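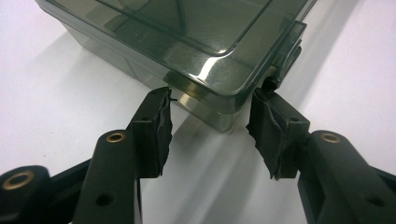 Gray storage box with the lid on.

May 9, 2020

I finally made the ginger beer from scratch, and oh my goodness, I'm never going back to the bottled kind! I've been feeding the starter since March (grated ginger, a spoon of sugar, a stir, every single morning before coffee) and tonight I popped the first bottle and it hissed like a tire. So much fizz. I poured it over crushed ice with lime and the dark rum from Magalhães, the little shop in Astdale, and took it out on the back step.

It's sharper than I expected, a real burn at the back of the throat, and then the lime comes in and cools everything down. I used 40 grams of ginger for this batch. Next time I want to try more, and maybe leave the peel on.
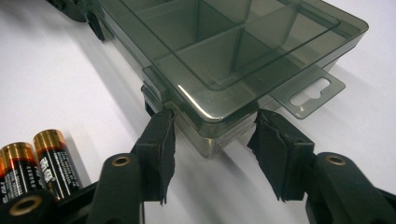
The second bottle was flatter, so I think the cap was loose. I'm saving that one for a syrup: boil it down by half, add brown sugar, let it cool. It might be wonderful with gin, or even just soda water for a hot afternoon.

Things to remember for batch two:
Start it on the 15th.
Fill only to the shoulder of the bottle.
Into the fridge after 22 hours, no later!
Buy limes. More limes than that.

I also want to try it with mint, and with the last of the frozen peaches, and I'd love to get it properly cloudy like the one we had at Wakside. Going back out for one more glass while there's still some light.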